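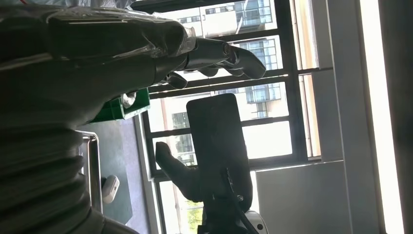 A hundred good ones

I've been trying to write this post since July and I keep getting pulled back to the robot, so let me just type fast before lunch.

We're collecting demonstrations for the weighing task! A person drives the arms through the whole job, everything gets recorded, and the recordings go to the learning system as examples of what we'd like it to do. I had pictured something slow and clerical. I love it. You start seeing your own hands differently (I caught myself narrating my grip on a coffee mug the other night).

My target for this round was 100 clean episodes. I recorded 122 and threw out 13, mostly for long pauses where I was thinking and the arms were just hanging there. Eero Halonen, who taught me to drive, says hesitation is the first thing a policy picks up, and after watching Ollden, our first model, dither over a bag for 40 seconds, I believe him.

The keepers aren't all pretty. I left in fumbles where I recovered well, and I change how the bag lies each time - flat, bunched up, strap hanging out. Soft things never land the same way twice and the model needs to see that.

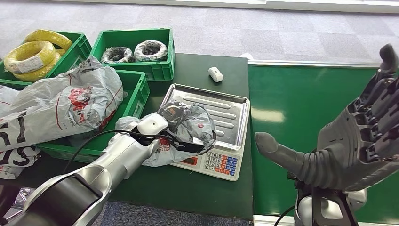
Kernstead, July

Second half of the post, written from the bench. Bags on the scale all morning. The tricky part is letting go: if the gripper is still leaning on the bag, the reading includes the push, and an episode that ends there teaches exactly the wrong thing. So now I back the arm off, wait for the number to settle, and only then stop the recording.

I also started typing a short note for every episode, things like "strap caught, regrasped". It's a bit of a chore, but sorting the set later is so much nicer!

Next up is cable coils, which are springy and awful and I can't wait. The new model gets the name Pisov, and training starts tonight if I can get the last labels done.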